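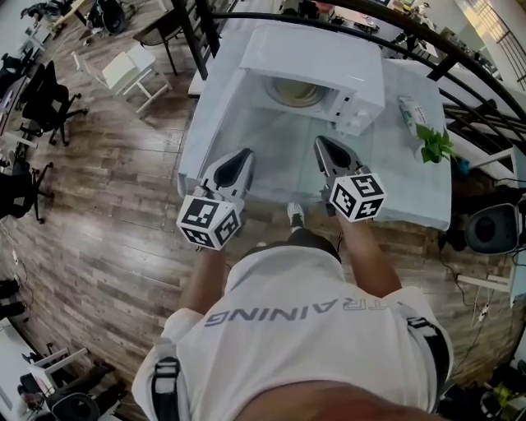 White table, microwave, the TRAINING shirt.

11/08/2022

Costume party at Elvia Carrillo's is in three days and I still have no hem on the cape. I went back to Zavala after work for more lining. They had the dark green but only two yards left on the bolt, so I took it and paid 22 dollars, thread included.

Braulio is going as a lighthouse keeper. He found a coat at the thrift store and only needs a beard. Grethe wants to borrow my old witch hat. I said yes, but the brim needs wire again.

Cut the collar tonight. First one came out too small, so I traced it again on newspaper with an extra inch all the way. The second fits. Pinned the lining and sewed one side before the bobbin ran out.

Elvia says around 60 people are coming, up from last year. Parking will be bad. I'll ask Leobardo for a ride.

Still to do: hem, clasp, other side of the lining, gloves. Boots are fine as they are.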